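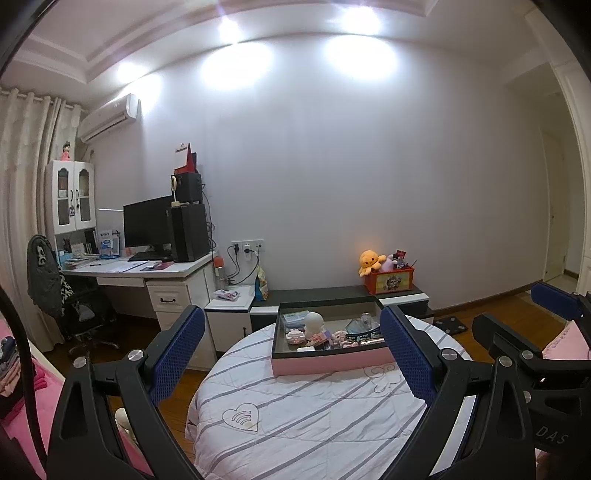
When the minister comes to your street

Household tips, 28 October 2021

Sooner or later somebody important will want a first-hand impression of where you live. Ours was the deputy housing minister, who came to Dravow in September to look at the damp. She was due to stay 40 minutes and visited four kitchens, mine included. What follows is what I learned, and most of it works for in-laws.

Leave the damp alone. The temptation is to scrub the wall the night before. Resist it, or you'll be left pointing at a clean patch and sounding like a crank. Take the bleach to the sink.

The sink, then. A cup of washing soda, a kettle of hot water, ten minutes' wait, then another kettle. Don't follow it with drain cleaner from a bottle, however fierce the label.

Shift the coats. A delegation consists of one minister and up to 40 people holding phones, and they all come in through your hall. Anything on a hook will end up on the floor. Put the coats on a bed and shut the door.

Mats. Take up anything with a curling corner. If you must keep it down, a strip of carpet tape along each edge holds well enough on lino, and peels off later with a hairdryer and some bad language.

Tea. You'll be told beforehand that they won't have time for tea. Fill the kettle anyway. The aides have been up since five and will drink it standing in your larder. Brown rings in the mugs come off with bicarb on a damp cloth, and it's worth doing the insides of the handles too.

Smells. An onion frying in a little butter beats any plug-in. Ivana Núñez at number 53 went for lavender spray, and one of the councillors sneezed right through her remarks about the drains.

Afterwards, sweep before you mop. Official shoes bring in a surprising amount of grit, and wet grit scratches. Write down whatever was promised, with the name of whoever promised it, and stick it inside a cupboard door where steam won't get at it. Mine says "guttering, before Christmas". I used pencil.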